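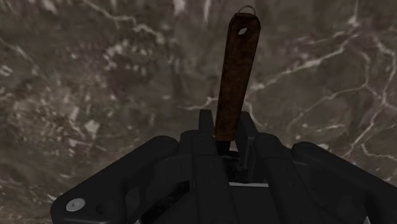

Skulia Recipe Binder System

The Skulia is a ring binder for home recipes, sold with printed pages, dividers and clear sleeves. It was made for cooks who print recipes off the web, tear them out of magazines or still have a shoebox of cards from a parent or grandparent, and who want all of it in one book that opens flat next to the stove.

The full set holds 432 recipes if you use both sides of every sheet. Most people write on one side and keep the back for notes, so plan on half that.

What comes in the set

Binder with hard cover and 3 rings
Blank recipe pages, lined, with space for yield, oven temperature and pan size
Tabbed dividers, printed on one side and blank on the other
Clear sleeves for clippings and handwritten cards
Two sheets of spare tab labels
Index pages for the front

The cover wipes clean with a damp cloth. Do not use bleach or a scrubbing pad on it. The rings open from either end, and the lever on the bottom is the one that gets used most because it is easier to reach when the binder is lying down.

Pages

Pages are standard letter size with three holes, so anything you print at home will fit once it has been punched. The paper is heavy enough to write on with a gel pen without bleed-through. Fountain pen and marker will show on the back.

Each page has a narrow column on the left for ingredients and a wide one on the right for the method. We moved the ingredient column in the last printing. In the old pages it ran across the top, and long ingredient lists (gumbo, mole, most layer cakes) spilled into the method. If you own the earlier binder you can mix old and new pages without trouble. The holes and the size are the same.

There is a small line at the bottom marked "Source." Please use it. We get more letters about forgotten sources than about anything else we sell.

Dividers

The printed tabs are Breakfast, Soups, Salads, Meat and Poultry, Fish, Vegetables, Bread, Desserts, Drinks and Holidays. Turn a divider over and the tab is blank. Customers have used the blank side for Canning, Slow Cooker, Potluck and Kids.

Sleeves
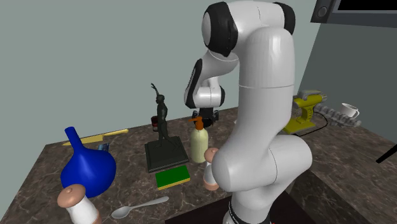 A card sleeve holds 2 cards to a side, four in all, in either the small or the large card size. The full-page sleeve takes a magazine page or a folded newspaper clipping. All sleeves are open at the top and can be wiped down with the page still inside. Let them dry before you close the binder, or they will stick to each other.

Old newspaper clippings keep better if you put a plain sheet of paper behind them. For very brittle cards, we suggest making a copy to cook from and storing the original in the back of the book.

The Krawczyk Index

The index pages follow the Krawczyk layout, which lists each recipe twice: once by name and once by main ingredient. It takes a few extra minutes to fill in. It also means you can look up "buttermilk" and find the pancakes, the biscuits and the ranch dressing in one place. Full index pages hold 1,360 lines, more than three for each recipe in a full binder.

Number your pages in pencil. Recipes get moved, and a pencil number is easy to change.

Refills and extras

Recipe pages, sleeves, dividers and index pages are all sold separately. Refills for the smaller Mornar binder are a different size and will not fit the Skulia. Check the label inside the front cover if you are not sure which one you have.

The Trikuvberg stand is also sold separately. It folds flat and holds the open binder at a slant, with a lip along the bottom to keep the pages from sliding. It will hold a full binder, but set it on a level surface and keep it back from the burners.

Care

Keep the binder away from the oven vent. Heat will warp the sleeves and can loosen the tabs. If a ring stops closing evenly, take out a few pages first – an overfilled binder is the usual cause. If it still does not line up, write to us and we will send a replacement cover with rings.

Shipping and returns

Binders ship in a flat box, with the pages packed separately inside. Unused sets can be returned in the original box. We can't take back pages that have been written on or sleeves that have been opened. Holiday orders should be in by the end of November, and refills ordered with a binder go out in the same box at no added shipping cost.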